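The Kitchen at the Back of the Workshop

You smell the Stisitz workshop before you see it – cut pine, machine oil and, on Saturday mornings, whatever someone has left on the coffee hot plate for too long. The building sits on the east side of Multville, between a tire shop and a place that reupholsters restaurant booths. Members pay by the month for bench space. There are people here building canoes and people rebuilding accordions, and one man who has been working on the same grandfather clock for longer than anyone can remember.

Anas Shawky builds a kitchen. It doesn't have a faucet or a fridge, and you couldn't make lunch in it, but it has mugs and plates and corn on the cob, and it has two robot arms that are slowly learning their way around. He calls the project Barnurura, a word his daughter made up at age four for the noise a blender makes.

"I wanted a name you could say to a kid without explaining it," he told me, already reaching for a hex key. (He is nearly always reaching for a hex key.)

I came for an hour and stayed until they were locking up. I have seen plenty of home robotics projects, and most of them are a single small arm bolted to a desk, waving at things. Shawky's is a pair, full reach, side by side on the far edge of a brown tabletop, and there is something wonderful about watching two arms share a space like that. You start rooting for them. I caught myself leaning in every time a gripper closed in on a rim. 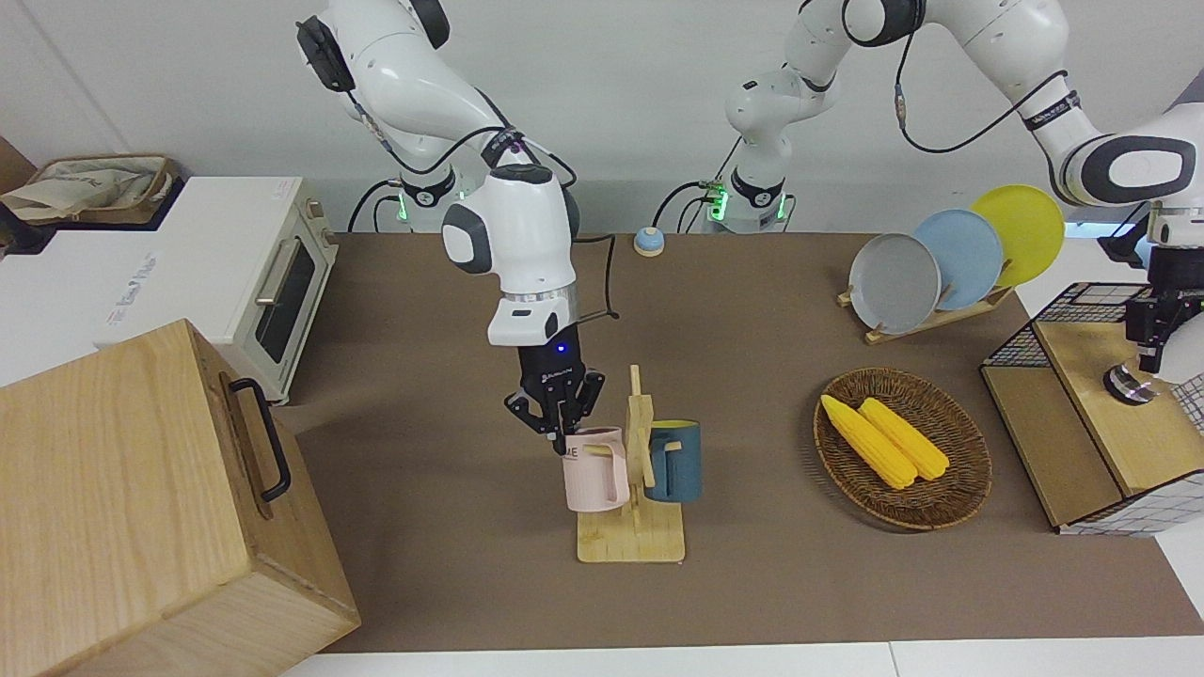 Starting with the furniture

Ask Shawky what the hardest part was and he won't talk about motors. He'll talk about furniture. The first version of Barnurura had no furniture at all, just a bare board with colored blocks on it, and he got bored within a month.

"Blocks are too kind to you," he says. "They're the same from every side. A mug has a handle. A mug has an opinion."

So he went looking for things with opinions. A mug tree with pegs going in different directions. A rack that stands plates on edge. A shelf unit with wire mesh sides, a wooden cabinet with a long black handle, a toaster oven. He picked up most of it secondhand, and the hunt clearly became a hobby of its own. He can tell you which thrift stores in Multville price by the shelf and which price by mood. The whole household side of the build, everything the arms touch and nothing that moves them, came to $216.

He is picky about placement, too. The bulkiest pieces are pushed out toward the edges to leave room for work, and the cabinet and toaster oven face in toward the arms. It took him nine layouts to get there. He drew each one on brown paper at full size, taped it to the table and walked around it, pretending his own forearms were the robots. I asked for a demonstration and got one, elbows out, wrists bent, a very serious face. Two people at the next bench applauded.

Color was the other thing he fussed over. He likes the mugs to be easy to tell apart at a glance, for him as much as for the cameras, which is how a plain pink one ended up sharing a peg rack with a dark one that's yellowish inside. The corn is there for pure joy. Two ears, in a woven basket, bright as anything.

The cable problem

Every arm builder I have ever met has a cable story. Shawky's involves a snapped connector, a Sunday and a long quiet walk around the block. An arm that can turn in all directions will, sooner or later, turn in a direction your wiring didn't plan for. Pull a cable too tight and it drags on the wrist. Leave too much slack and it sweeps the table like a tail.

His answer is generous loops and plenty of straps. The loops look untidy if you're used to photos of factory robots, and he has stopped caring. He moved the straps again and again, running the same slow stretch each time and listening for the little creak that means something is pulling. There's a notebook for this. It has 61 pages of strap positions, with arrows, and if you show the slightest interest he will lend it to you. I showed the slightest interest. It's a great read!

The notebook also holds his wish list (a quieter fan, a better stool) and a pencil drawing of how the grippers ought to approach a drinking glass. Glass was a big step for the project. For a long time he stuck to things that could be dropped without a broom being needed, and moving on from that took some nerve.
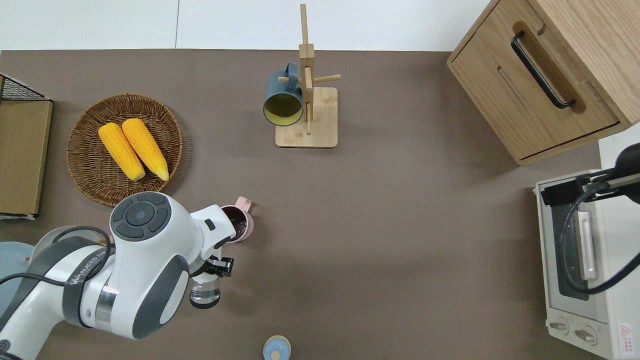

Learning to hold on gently

Grip is where the build gets really fun. A black finger closing on a rim seems like the simplest thing in the world until you try to write it down. How far in? At what angle? How much squeeze before a thin wall complains?

Shawky worked through those questions with a program he calls Mai, which handles the timing and the squeeze for both arms. He began it on a borrowed laptop and has rewritten it three times. The first Mai was fast and clumsy. The second was so careful that picking up a cup took longer than drinking from it. The current one he describes as "a polite teenager," and he means this as high praise.

What I liked most was the way he tests. He doesn't start with the clever stuff. He picks one object and one spot and works at it until he's sick of it, then turns the object a little and starts over. The pink mug gets more of this treatment than anything else on the table. He takes hold of it at the rim, he changes the angle, he takes hold of it again. Between runs he crouches down to table height and squints across the top, checking how the fingers meet the edge, and then he's up again, typing with two fingers and talking to himself. 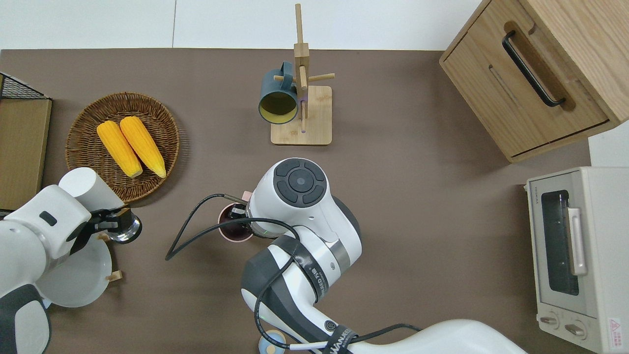 Two arms raise their own questions. When one is busy, where should the other one wait? Too close and it's in the way. Too far and everything takes forever, because it has to travel back each time. Shawky's first idea was to have the idle arm fold up out of sight, like a bird, and it looked terrific. It also meant long swooping moves over the crockery, and his nerves couldn't take it. Now he lets it hang back on its own side, over whatever it's likely to need next, and he thinks about the table as two neighborhoods with a shared park in the middle. The park has rules. The rules are on a sticky note, and the sticky note has coffee on it.

He's happy to get help, and at Stisitz you get it whether you ask or not. The canoe people showed him how to keep a clamp from creeping. An accordion repairer spent an evening on the question of how hard a finger should press, a subject on which accordion repairers turn out to have strong views. The clock man offers no advice at all but comes over with his sandwich to watch, and he has developed a firm loyalty to the arm on the left.

If you're tempted to try something like this yourself, Shawky has suggestions, and he hands them out freely. Get the table solid before you spend a cent on anything else; a wobble down there is a mystery up at the gripper. Start with one arm, even if you own two. Buy your mugs in pairs so that a breakage doesn't end your weekend. Keep the power switch where you can slap it without looking. And bring in real household things early, while you're still making big decisions, so that the build grows up around them.

He also thinks you should do it where other people can see you. He had a perfectly good garage at home and gave it up after one winter. "In the garage, when it went wrong, I went to bed," he says. "In the workshop, when it goes wrong, someone wants to know why. So you have to find out."
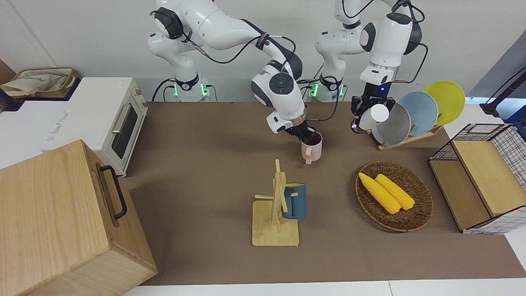 The plates are next. He has been putting them off, he admits, because a plate standing on edge gives you so little to grab, and there's another plate right beside it. He has a plan that uses both arms, one to steady and one to lift, and he sketched it for me on the back of a parts receipt with such speed and happiness that I couldn't follow half of it. After that he'd like to try the cabinet. A handle that long ought to be easy, he says, and then he laughs, remembering that he once said the same about mugs.

By late afternoon the accordions had gone quiet and someone was sweeping. Shawky was still at the laptop, adding a line to Mai, asking whether I had time to watch one more run. I had missed one bus already. I pulled the stool closer and stayed for the next.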